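Entretien de l'outillage à main et des petits matériels d'atelier

Les recommandations qui suivent s'adressent aux utilisateurs de l'atelier partagé Olier ainsi qu'aux particuliers qui empruntent du matériel au comptoir Bongate. Elles complètent les notices des fabricants, qui prévalent en cas de divergence.

Nettoyage courant

Tout outil est essuyé avant d'être rangé. Un chiffon de coton sec suffit pour la poussière de bois et la limaille fine ; les rainures se dégagent au pinceau plat. La soufflette à air comprimé est à éviter sur les mécanismes à ressort, où elle pousse les particules vers l'intérieur.

Les traces de doigts et de colle fraîche sur les parties métalliques s'enlèvent à l'alcool à 70 %, appliqué sur le chiffon et jamais directement sur la pièce. Les poignées en matière plastique se nettoient à l'eau tiède additionnée de quelques gouttes de savon liquide. L'acétone est exclue sur les plastiques, les vernis et les marquages imprimés.

Outils tranchants

Les ciseaux à bois, gouges et fers de rabot sont rangés avec leur protection. Un fer légèrement émoussé se reprend sur la pierre à grain fin, planche bien à plat, puis sur un cuir. Un fer ébréché doit être remis au comptoir avec une étiquette indiquant le défaut ; il n'est pas reposé au râtelier. L'affûtage à la meule est réservé aux personnes ayant suivi la séance d'initiation du jeudi.

Après affûtage, un voile d'huile de camélia ou d'huile minérale fine protège l'acier. L'excédent est retiré, faute de quoi il tache le bois au premier usage.

Manches et parties en bois

Un manche sec et rugueux se ponce légèrement dans le sens du fil, puis reçoit une couche mince d'huile de lin, laissée une nuit à l'air. Deux couches sont parfois nécessaires sur le frêne. Les chiffons imbibés d'huile de lin peuvent s'enflammer spontanément : ils sont étalés à plat à l'extérieur jusqu'à séchage complet, ou plongés dans un récipient métallique rempli d'eau et muni d'un couvercle. Ils ne doivent en aucun cas être jetés en boule dans la corbeille.

Pour les établis, une cire simple peut être préparée au bain-marie à partir de 140 g de cire d'abeille et du double de son poids d'huile. La préparation se fait hors de toute flamme nue.

Rouille superficielle

- Dégraisser la pièce.
- Frotter à la laine d'acier fine, sans insister sur les graduations.
- Laisser tremper au vinaigre blanc si la rouille résiste, en surveillant régulièrement.
- Rincer, neutraliser au bicarbonate, sécher immédiatement et huiler.

Les pièces chromées ou zinguées ne sont pas mises à tremper.

Rangement

Les casiers du système Skollora sont numérotés de 1 à 324. Les 9 premiers accueillent exclusivement les instruments de mesure et de traçage ; aucun outil de frappe n'y est déposé, même provisoirement. Les pieds à coulisse se rangent becs légèrement ouverts. Les serre-joints sont suspendus desserrés, les pinces à ressort fermées.

Les armoires Kramer situées contre le mur nord sont sujettes à la condensation en février. Il convient d'y maintenir un sachet déshydratant par étagère et de laisser les portes entrebâillées en fin de séance.

Matériels à piles ou à batterie

Les appareils sont éteints avant rangement et leurs batteries conservées à l'écart de toute source de chaleur. Une batterie gonflée, fendue ou anormalement chaude n'est pas remise en charge. Elle est isolée sur un support incombustible et signalée sans délai au comptoir.

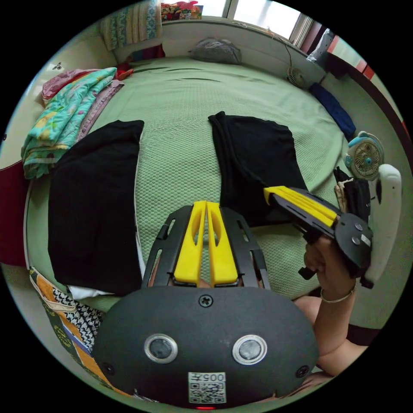 ATELIER > Petit matériel > Visserie et étiquetage

Les vis apparentes des boîtiers se contrôlent au tournevis manuel, avec une empreinte à la bonne taille et sans forcer. Les étiquettes se posent sur une surface dégraissée ; toute étiquette devenue illisible est remplacée avant la remise en prêt.

Contact : comptoir Bongate | © Atelier Olier, tous droits réservés | Haut de page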